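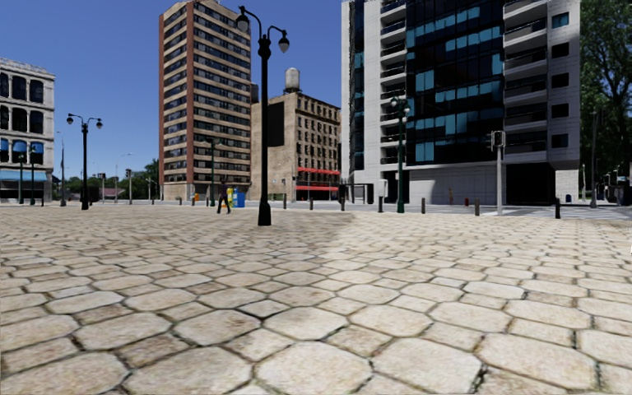
Brand Management, Week 6
Packaging and the shelf test
Instructor: Nandini Achari

Reading for this week: Rennie, chapters 4 and 5. Skip the section on licensing.

Terms

Brand block: the area of shelf one brand fills when its packs stand side by side.
Line extension: a new product sold under an existing name in the same category.
Cannibalization: sales the new product takes from the old one.

Case: Trallel

Trallel sold one kind of oat cracker for years in a plain green box. In September it added four flavors and gave each its own color. The brand block broke up. In a shelf test with 384 shoppers, 77 could not find the original, and 51 of those picked up a box of Floketmont instead.

Jean Rennie's reading is that the color change did the damage and the flavors were fine. I partly agree. The logo was also made smaller at the same time, so the test can't separate the two.

For class

Bring one pack from any brand with at least three flavors. Note what stays the same on every pack and what changes.

Ustimo case write-up: one page, double spaced, due at the start of class. Use the sales table from the Week 5 handout.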